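Small Kitchens, Week 8: The Countertop Oven and Where to Put It

Course notes, revised 5/15/20 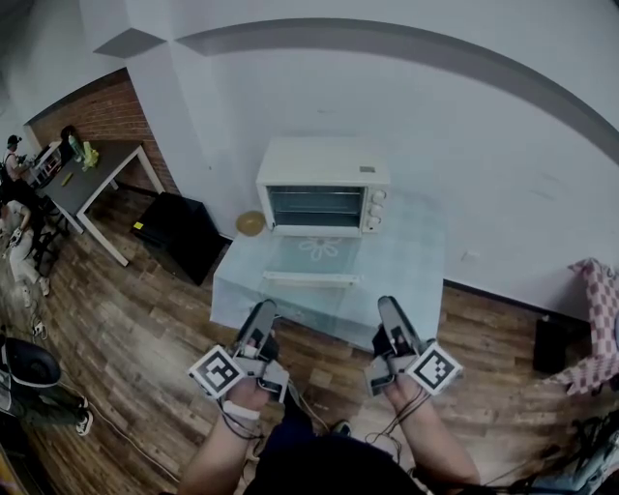

Fig. 1. Countertop oven with three knobs, set near the back of a low glass-topped table.

Last week we did kettles, and the less said about the limescale practical the better. This week is the toaster oven, an appliance people buy as a stopgap and then cook every dinner in until they move out.

1. Siting

The manual wants clearance and the flat wants the oven jammed against the wall. Read the manual. Most ask for a gap at the back and both sides, and a bigger one on top, where everybody eventually stores the bread. If you've lost the manual, the Hokari reader (p. 337) gives a sensible default of a hand's width all round.

Fig. 1 is our discussion case. Things to raise in tutorial:

The height. A low table means you bend to read the dial and bend again to pull out a tray of hot fat. Fine once. By March you will have opinions about it.

The surface. Glass tops vary a great deal. Some are toughened and some are decorative, and you can't tell which by looking at them. Find the maker's sheet before anything warm goes on top. If there isn't one, put a heatproof board under the feet and keep trays off the glass altogether.

The neighbours. There's a round yellowish piece, like a small plate or bowl, leaning on the wall to the left of the oven. Ask what it's made of before you ask whether it looks nice. Ceramic will probably forgive you. Melamine won't.

The wall. Pale grey paint shows steam and grease faithfully. Wipe it weekly or learn to love beige.

2. Knobs

Three knobs stacked on the right is a common arrangement. On many ovens they cover temperature, function and time, in an order chosen by someone who has never made toast in a hurry. Check the markings on yours. Two habits worth forming:

Set the function first. Plenty of burnt cheese comes from a grill setting left over from the night before.

If the timer is mechanical, wind it well past the mark and then bring it back. The short end of the dial is where these timers are at their most imaginative.

Temperature dials are worse. In the Moussa exercise (handout 3) you'll put an oven thermometer on the middle rack, set the dial to 180 and write down what you get. Errors of up to 30 degrees are not unusual. Whatever yours is, write it on masking tape and stick the tape inside a cupboard door. Don't stick it on the oven.

3. Racks, trays and the door

Check the rack is seated in its runners before you heat anything. Tinted glass makes this harder, so open the door and look. A rack sitting on one runner will hold a piece of toast perfectly well and drop a lasagne.

Measure the inside. The box gives you outside dimensions, and the Clendavel catalogue gives capacity in litres, a number nobody has ever fitted a baking dish into. Cut a piece of cardboard to the interior floor, less a finger's width each side, and take it to the shops with you.

4. Running costs

The worked problem uses the Prudon tables. Our imaginary tenant's meter shows 2,205 watt-hours over a week of dinners. Work out the daily average, then compare it with the 368 watt-hours given for a single night of reheating. Show your working. "It felt cheaper" lost marks last year and will lose them again.

5. For next week

Read the Hokari chapter on ventilation.

Bring your thermometer readings, including the embarrassing ones.

Sketch your own bench or table with the oven marked, the power point marked, and the clearances written in centimetres — to scale, please. If the power point is behind the oven, draw it anyway and tell us how you reach it.

Crumb trays are week 9. Empty yours before then.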